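## From the Practice Bench

Hello from the back room at Hoxha, where the coffee is terrible and the thread drawer is finally full again. A bunch of you wrote in after the August issue asking for more on suturing practice, so that's what you're getting (I would've done it anyway, I could talk about knots all day!).

First, some housekeeping. The Skenville supply order came in, and we now have 600 lengths of practice suture sorted by color and 200 curved needles in the top drawer. Please put needles back in the foam when you're done and not in the lid of the drawer – I found one there with my thumb. The Drinel pads are on the shelf by the sink. Take the one on the left first, it's already open.

Now, thread. Wendell Calloway has been keeping a running tally of stitches on the whiteboard, and we're at 2928 as a group, which he says is a lot and I say is a start. He also swears by cutting your thread shorter than you think you need. I was on the long-thread side for years and I'm slowly coming around, mostly from watching my own loops wander off and catch on things. I'm using up to 300 millimeters for a full row now and less for single stitches, and my knots look better for it.

Green thread over red and pale pink:
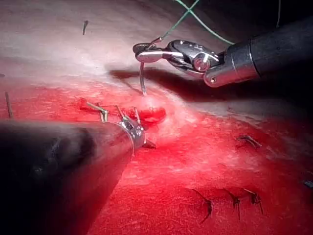
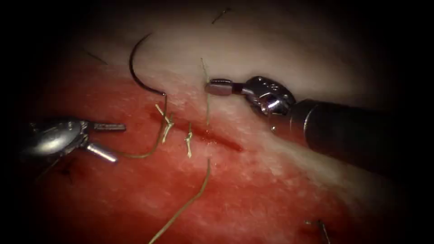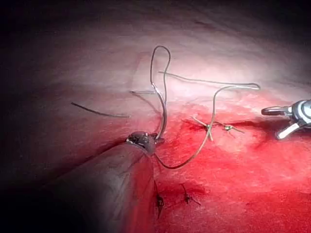
My big hobbyhorse this month is needle angle. Most of us come in too flat when we're in a hurry, and then the needle skims along under the top layer and pops out early with a sad little bite. Look at the first picture, where the needle drops almost straight down from the jaws with its tip on that whitish bulge – that's the entry I keep nagging you about. Get the tip set like that and then let the curve do the work. If you feel yourself pushing, stop and start over. And while you're there, check your loops before you pull. The big open one in the last picture is a nice size for seeing which strand goes where, and I'd much rather you spend ten seconds looking at it than half an hour picking out a tangle!

Next time I want to get into tail length, so save a pad with your worst tails on it and leave it in the Vasolix tray with your initials. I'll bring scissors and better coffee.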